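Subject: Re: [floor-list] Packing cell trial at Hiddale
Date: 11 Sep 2025

> The arm at Hiddale has been doing basket fill since the start
> of the month and so far the word from upstairs is good. They say
> it frees people up for the more skilled jobs. Tomstead gets one in
> December if the numbers hold. Has anyone on the list worked
> next to it yet? I'd like to hear from somebody who isn't selling it.

I have, for 24 shifts now, so I'll have a go.

First, "frees people up." I've asked twice what the more skilled jobs are and got the same slide both times. On my line there were four of us filling gift baskets. Two are still there. The other two were sent to returns, where the pay is the same and you stand in a draft. If that is the skilled work then somebody should tell the people who have been doing returns for years, because they would like the raise.

Second, the job that's left. I used to pick, pack, check and tie off. Now I set things out where the arm can get at them, wait, and look over what it did. When it stops I clear the fault and restart it. The McGrath people call this "supervising the cell." My own word for it is waiting. You can't get ahead of it and you can't have a conversation either, because the minute you look away it wants something. My back is better than it was, I will give them that. My head is worse by lunch.

Third, the numbers. The figure going around is 2999 baskets in the first week. I don't doubt the counter. What the counter leaves out is that 231 of those came back to the bench and were redone by hand, and the redoing gets booked to us as ordinary packing. So the arm gets credit for the basket and we get charged for the time. I raised this with the Todport office and was told the reporting is "still being tuned." Fine, but then don't take it to Tomstead as a finished number.

I'm not against the thing. I did this work by hand long enough to know it wears out your wrists, and if a machine wants the dull part it can have it. But the dull part is also the part it's good at on a tidy table with a few simple shapes, and our tables are not tidy in December. Ribbon, tissue, jars that don't match the spec sheet, a basket that sits crooked. A person fixes that without thinking. Whoever signs off on the next site should come and watch a bad hour -- a real one, with the late orders coming in -- before they decide how many of us it replaces.

What I'd ask for, if anybody at Tomstead still has a say in it:

- rework booked to the cell, where it belongs
- rotation off the cell every 2 hours, in writing
- the moves to returns called moves, with a date for when they get looked at again
- a grade for whoever clears the faults, seeing as we were all trained on it in one afternoon and it is plainly a different job

We got none of these because we didn't ask until it was bolted down. Ask now. And keep your own tally of the redone ones from day one, on paper if you have to. Ours only exists because one of us kept a notebook in her apron.

I'm on lates through next week, so replies may be slow.
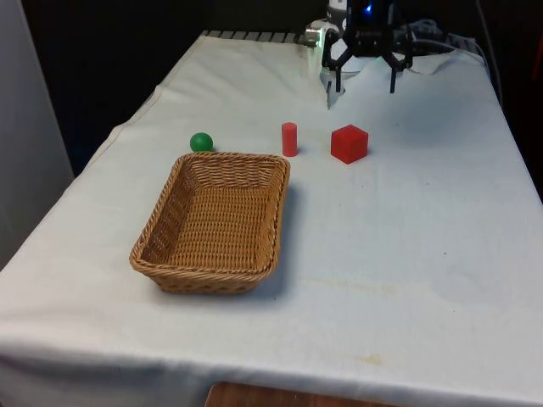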